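4. Sewing and attaching the legs (Moya rabbit kit, Dramuvia)

Before you start, finish the body as in section 3 and leave the bottom open. The leg yarn in the kit is nearly 90 meters, so you will have some left over.

1. Crochet both legs from the foot up. Do not cut the yarn of the second leg.
2. Stuff the feet firmly and the upper part only a little.
3. Pin the legs to the body and check that the rabbit can sit.

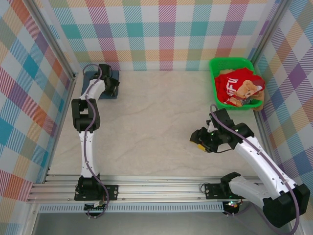 My rabbit always fell forward until I moved the pins back by 2 stitches, one customer wrote to us, and after this it sat well on the shelf. We agree with this advice, and the pattern now shows the new position.

4. Sew around each leg two times with the long needle.

Caution: Small children can pull off the eyes. For a child under three, embroider them instead. 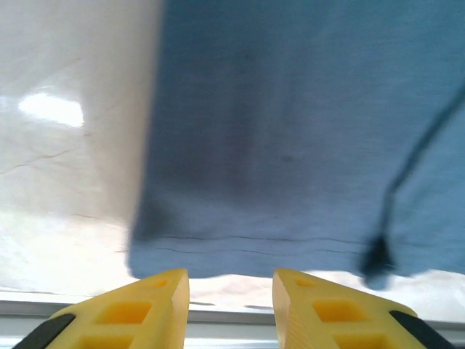

5. Turn the toes before you make the last knot. Both feet must point the same amount to the middle. If they touch, open the last stitches and sew again.

Note: The clothes are made separately, see section 6. The shirt pattern is sheet 324 in the Vamcombe set. 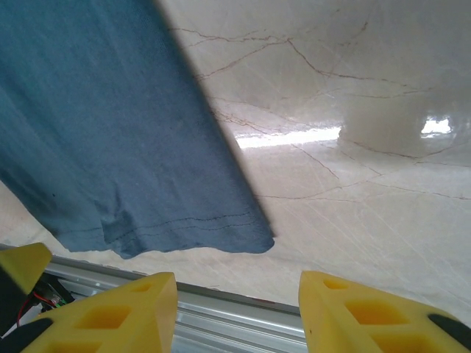 Fig. 3. Hem with two lines of stitching, blue-gray fabric.

6. Hide the yarn ends inside the body and close the opening.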